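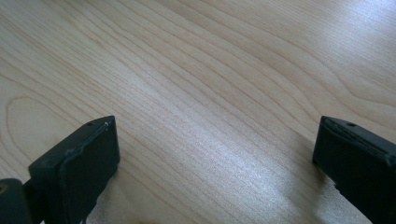 We got going at 2:15, with me typing, so blame me for whatever is wrong in here. First up was the hand demos for the Jaltlow job, and this took most of our time. Corina Matei has been doing the bulk of them with the hand-held gripper and she wants one rule for how every demo begins: fingers open, nothing between them, nothing on the table ahead of them, hold still, then go. We all looked at the bare tabletop with the two black fingers wide apart and agreed that's the start pose from now on. Vilho Halonen brought up the glare, and fair enough, there's a big bright band right across the middle of the wood where the grain nearly washes out. He'd like a matte cover on the table. Corina would rather keep the wood and move the lamp (she says a cover slides under her when she presses down, and I believe her, I've had the same trouble with paper). We went back and forth on this longer than I'd like to admit! Agreed: move the lamp first, look again in November, and Vilho can order a cover if it still bugs him.

Count so far. We have 3854 demos on the drive. Vilho went through a batch of 300 and marked the ones where the person started moving before the recording had settled. He didn't have the total with him but said it was more than he expected. I asked if we could just trim the front off those and keep them. Corina said sure for most, but a few start with the fingers already closing, and those she wants thrown out. Nobody objected. Vilho will send the list around and Corina gets the final say on each one.

Remote control sessions on the Mateos arm. I did these, so this is my own report. The delay is better since the cable swap, but I still overshoot when I'm lowering toward the table, and my demos come out slow and kind of nervous next to Corina's. She asked whether we should mix the two kinds in one training set. I said yes, Vilho said keep them in separate folders until we've trained on each one alone, and after some grumbling from me we're doing it Vilho's way. I'll do three more sessions at the slower speed setting and write down which tries I gave up on. I have not been doing that, sorry.

Folder names. Please stop using your initials. Task, then person, then session number. Corina has a short note on it in the Kastent folder and I'll pin it where we can all find it.

Nendus visit. They want to try teaching the pick-and-place task themselves, by hand. I think it's a great idea, Vilho thinks they'll need a full morning of practice before anything is worth saving. We'll give them the morning and save everything anyway, marked as practice. Corina will run that part and I'll get the spare finger pads out before they come.

To do
Me: move the lamp, three remote sessions, pin the naming note, finger pads
Vilho: list of early starts, price on a matte cover
Corina: keep or toss on Vilho's list, plan for the Nendus morning

Didn't get to the drive backup. It goes first next time. Done at 3:20.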